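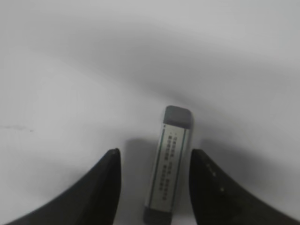

Doina Berisha says our customers don't need another dashboard, they need permission to close the eleven they already have open, and that we should put this on the website before someone talks us out of it. So it is on the website.

Furus makes Undedex, a small program that finds out which software your company pays for and which of it anyone opens. It then sends you a list. Most people read the list twice and go for a walk.

We started in January with 2 customers, one of whom was a cousin. The first proper audit found 3664 paid seats in a firm of 500 people, including 128 for a chat tool that had been replaced by another chat tool.
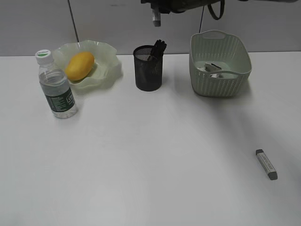

TOLTOVIA, April 18, 2021

Undedex now reads invoices as well as logins, which means it can spot the subscription that renews every year on the card of a person who left. Song, our older product, did this by sending emails. It sent a lot of emails. Song has been retired, and existing accounts have been moved over at the same price.
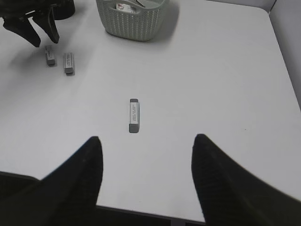

We don't resell licenses or take a cut from vendors, so we have no opinion on which calendar you keep. We do think it should be one calendar. If you'd like a demo, write to us. There is no app for it.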